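Service Charges Belong on the Menu

The restaurants of Gisbridge have, over the past several years, adopted a practice that deserves closer examination than it has received. A service charge is added to the bill at the end of the meal, often under a name that explains very little, and the diner learns of it only when the total arrives.

Wekley, the dining room on the canal side, now applies a charge of 8 percent to every table. At Szewczyk the figure is higher for parties of six or more. Neither house is acting improperly. Kitchens cost more to run than they once did, and cooks who work until midnight should be paid accordingly. The difficulty lies in the placement of the information. A main course printed at $27 that in practice costs more than $29 has been priced inaccurately, and the guest who budgeted for the printed figure is left to make up the difference. 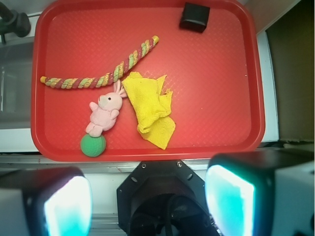
Bronisława Krawczyk disagrees, and wrote in June to say that a separate line on the bill is the more honest method, as it shows diners what the labor in a restaurant is worth. Fold the charge into the price of the fish, she argues, and the public will simply conclude that the fish has become expensive.

Her point has merit, and it should be answered directly. A separate line may well inform the public, but it can do so only if it is read before the order is placed. A sentence at the head of the menu, in the same type as the dishes, would satisfy both positions. Jidside has printed such a sentence since it opened — two lines, plainly worded — and its tables remain full at 7:30 in the evening.

Other restaurants in the district should adopt the same wording when they next reprint their menus.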